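Esden Open Bench Day: can it put the shoes away yet?

Posted by Mehrangiz Alipour on Thursday, July 28, 2022

My mother has been waiting for a robot to do the ironing since before I was born, and every few years I go and look at one on her behalf. This year it meant the train to Wikstead and a long walk from the station past two tile showrooms and a place that only sells trailers. The organizers of the Esden open day had put up arrows. The arrows stopped at the tile showrooms.

I'd brought Hooman Mohammadi along, partly for company and partly because he has spent his working life in the back of a shoe shop and has opinions about anyone who claims a job is simple. He paid $4 for a coffee at the door and was in a critical mood before we'd seen a thing.

Esden is one floor of an old bakery supply building, shared by a handful of small outfits with benches, shelving and a kettle. The first table we came to belonged to Vakach, who are working on folding. They had a tea towel. The tea towel was folded once, fairly well, while eleven of us stood about making encouraging noises, and then it was folded a second time into something I would call a nest. Yasaman Kiani, who was running the demonstration, unfolded it by hand in half a second and started over without a trace of embarrassment. She told us the first fold is easy and the second is where people's theses go to die. Fitted sheets were raised by a man at the back. She laughed, quite a long laugh.

I asked about ironing. She said to ask her again when my kids had kids.

The bench we stayed at longest was Marius Sandu's, over by the storage shelves, where the chore was packing a shoe. It sounds like nothing. You have a shoe and you have a box, and the one goes in the other. Marius has been on it since January. His theory is that household robots should be judged on the front hall, where the shoes and boots and parcels pile up, and he'd be happy to leave the kitchen to people with more money and stronger nerves.

Hooman wanted to know which way the toe would go. Marius said he would settle for in. Hooman explained, at some length, that a pair goes heel to toe with tissue between, and that a customer can tell. Marius wrote this down, which I thought was gracious of him.

What struck me was how much of the work is getting ready to work. The box has to be open. The shoe has to be within reach. A leather upper is shiny and slippery in places, the opening is a hole where a sensible handle ought to be, and the laces wander. A person sorts all of that out without noticing, usually while talking on the phone. Marius had a page of notes on where to take hold of a dress shoe, with most of it crossed out. 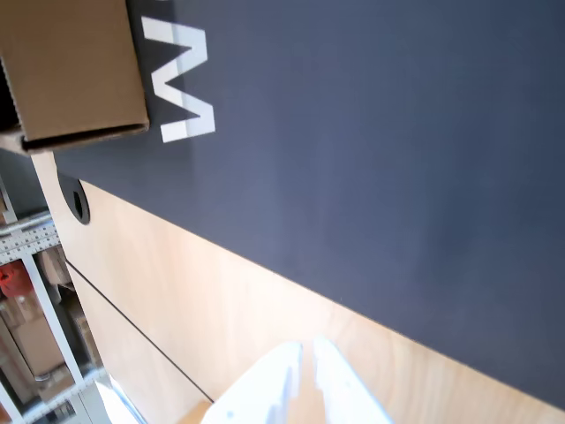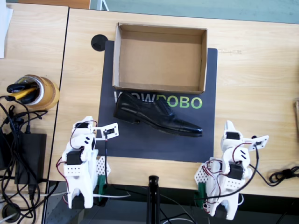
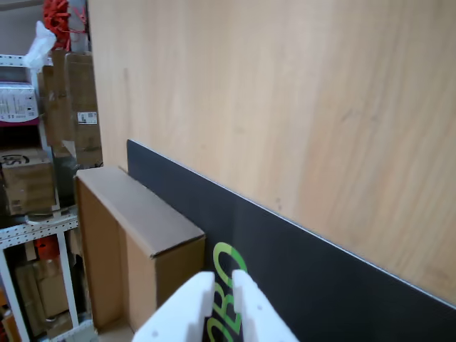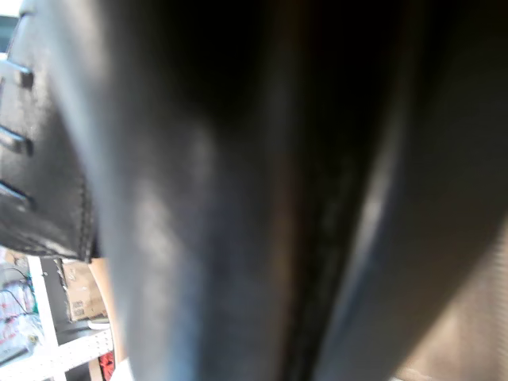

The shoe-packing bench at Esden. The second picture has the shoe, the box and both arms; the fourth is the gripper at very close quarters.

I did my best to be fair and brought a stopwatch, or at any rate my phone. The good run took 2 minutes from start to finish, with one pause in the middle so long that a small boy asked if it was dead. The shoe went in on its side with the heel up. There was applause. Hooman reached over afterwards and turned it the right way around, and I don't think he knew he was doing it.

The less good runs were more instructive. In one the gripper closed on nothing, with great care, and carried the nothing to the box. In another it had the shoe by the tongue, lost it, and nudged it along the mat for a while like a dog with a full water dish. Marius said both of these were useful to him. I believe him, although he did say it while looking at the ceiling.

A word on money, as people always ask. Marius was cagey about what his bench had cost him all told. Pouran Amini, at the next table over, was not cagey about anything. Her project is called Ismail, after an uncle who never lifted a plate in his life, and it's meant to clear a table. She'd been quoted $459 for a replacement part by one supplier and $499 by another, and she read both emails out to us in different voices. Ismail itself was having a day off. There was a note taped to it saying so. She showed us some video of it moving a plastic cup to a dish rack, sped up, and then when Hooman asked she showed us the same thing at normal speed, and we all got to know each other a bit better while it finished.

She made one point I keep coming back to. On a shop floor you can fix the job so the machine can manage it: same carton, same spot, same light overhead, all day. In a house you can't, or you can but your family will move out. Hooman said his stockroom had never once had the same carton in the same spot and she was welcome to visit. They exchanged numbers.

So, for my mother: no. Not the ironing, and I wouldn't hold the laundry for it either. If you own a single shoe, have a box already open and aren't in a hurry, the picture is brighter. I'd go again next year, mainly to see whether Vakach has got to the third fold.

Practical notes. Parking is on the street and the meter doesn't take coins. The washroom is up a flight of stairs behind the kettle. Bring a sweater, the air conditioning was set for the equipment. The butter tarts were homemade and gone by lunch, so go early.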